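自驾过境，车辆临时进口手续到底要提前多久办？

版块：自驾与房车 > 边境与证件

楼主 慢车道老胡
发表于 19/10/2024

刚从边境回来，把经过写一下，顺便问几个问题。

我们一家四口开一辆旧面包车，车是从Van Loon租车行长租的，合同签到明年。计划是穿过边境去Skasstead住几天，再沿海边绕回来。出发前我在网上查的资料都说，人的手续很快，车的手续慢一点，半天足够。结果我们在口岸待到天黑也没过去，只好退回镇上住了一晚，第二天中午才放行。

卡住的地方有两个。第一，租车合同上没有写明允许出境，窗口要求租车行另出一份授权书，要原件，扫描件不收。第二，车架号和行驶证对不上一位，后来发现是行驶证上把字母抄错了。第二个问题最后是主管看过实车后签字解决的，第一个是租车行托长途车司机把原件捎过来的。

费用方面，押金交了2,096，说是出境时退，给了一张收据，盖了章。消毒费另算，没几个钱。
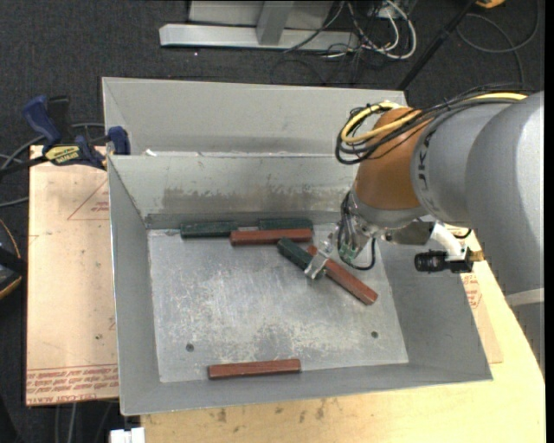
山路十八盘
押金那张收据千万别折，也别塑封。我前年塑封了，回程窗口说没法在背面盖注销章，又叫我去隔壁补了一张声明，多耗了一个上午。

慢车道老胡
谢谢，收据现在夹在护照套里，没折。想问一下，退押金是不是必须从同一个口岸出去？窗口的人说随便哪个都行，但是收据背面印的好像是要原口岸。

Sabina Pramanik
要看你交的是现金还是刷卡。刷卡的话，从任何一个口岸注销，钱都会原路退回。现金只能回原口岸领。我九月份走过一次，从北边进，从海边那个口岸出，刷的卡，19天到账。

山路十八盘
不同意楼上。我也是刷卡，从别的口岸出的，注销是注销了，钱一直没退，打了好几次电话，最后还是让我寄了材料过去。我觉得稳妥一点就走原口岸，别信窗口口头说的。

Sabina Pramanik
你那是前年的事，那时候各口岸的系统还没有联网。今年改了。

山路十八盘
改没改我没见到文件。你有的话贴一下。

Sabina Pramanik
口岸大厅墙上贴着告示，我没拍。下次去再拍。

阿贵爱吃面
我说说授权书的事。租车出境，合同里一定要有一行字写“允许驶出境外”，并且写上国家名。我上次从Dresex租的车，合同里只写了“允许跨境”，没写国家，窗口也不认。后来我每次取车时就让店员当场加上，盖店章，两份都加。老胡你这个车是长租，更应该让他们重新打一份合同，不然下次还得折腾授权书。

慢车道老胡
已经跟车行说了，他们答应回去换合同。他们说以前的客人都没遇到过，我也不好判断是真没遇到还是没人跟他们讲。

退回镇上那晚住的是加油站后面那条街的小旅馆，院子能停车，老板娘收了车钥匙，说夜里要挪车给送货的让路。房间一般，热水有。镇上换钱比口岸划算，差得还不少，建议在镇上换好再去排队。晚饭在车站对面吃的豆子和玉米饼，孩子吃得比我多。

还有一件事，复印件多带几份。口岸的复印店中午关门，我前面那位就是差一张驾照复印件，等人家吃完饭回来才印上。

雨季不出门
复印件这条加一分。护照首页、入境章那一页、驾照正反面、行驶证、合同，每样三份，我都是在家印好装一个文件袋。入境章那一页当然只能盖了章再印，所以口岸那家复印店还是绕不开。

阿贵爱吃面
也可以自带小打印机，我见过房车上有人这么干。

山路十八盘
没那个必要吧，占地方还费电。早点到就行了，赶在复印店关门之前把章盖完。

雨季不出门
早到也不一定。我有一次天没亮就去排，前面停着两辆旅游大巴，全车人下来一个一个盖章，等到我已经快十点了。后来学乖了，先问一下大巴几点到，错开走。

阿贵爱吃面
口岸门口那些穿背心说能帮你跑手续的，你们用过吗？我用过一回，给了小费，确实快，他知道哪个窗口先去。但是一定要先讲好价，护照自己拿着。

慢车道老胡
我们没用，有人跟着车跑了一路，没理。现在想想，如果用了可能当天就知道授权书要原件，能早点打电话。我是排到第三个窗口才有人告诉我的。

Sabina Pramanik
我不建议用。该跑的窗口就那几个，顺序是先人后车：盖出境章，盖入境章，复印，消毒，海关验车，交钱，贴标。写在纸上照着走就可以了。跑腿的人要价越来越高，去年还有人被多收了一笔所谓的停车费。

山路十八盘
这个我同意。不过语言完全不通的，找一个也行，算花钱买省心。

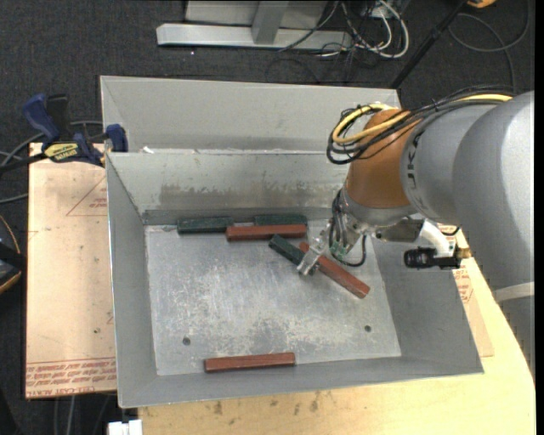
雨季不出门
车上的标要贴在哪一边？

Sabina Pramanik
贴在前挡风玻璃右上角，从里面往外贴。海关的人会自己动手贴，你提前把那块玻璃擦干净就行，回程注销时也由他们揭，自己不要撕。

雨季不出门
好的。我们打算走51号公路那边进，有没有人最近走过？听说在修路。

阿贵爱吃面
上个月走的，有一段单边放行，等了将近一个钟头。路面本身还行，面包车没问题，底盘低的小车要慢一点。过了Jinutlow之后就都是好路了。加油要在Jinutlow之前加，后面那个加油站我去的时候只有柴油。

慢车道老胡
我们回程也准备走那边，这样的话就不是原口岸了。押金是刷卡交的。两种说法我都看了，家里商量下来还是想走海边，实在退不了就寄材料。

山路十八盘
那你注销的时候一定要让他们给你打一张带编号的注销单，别只在收据上盖章。我当时就是吃了这个亏，寄材料的时候他们要的就是这个编号。

慢车道老胡
记下了。到时候钱退没退，我回来在这个帖子里更新。

Sabina Pramanik
走海边的话，那个口岸海关下午换班，换班的时候验车的人不在，尽量上午到。告示如果还在墙上，麻烦你顺手拍一张发上来。

慢车道老胡
行，看见了就拍。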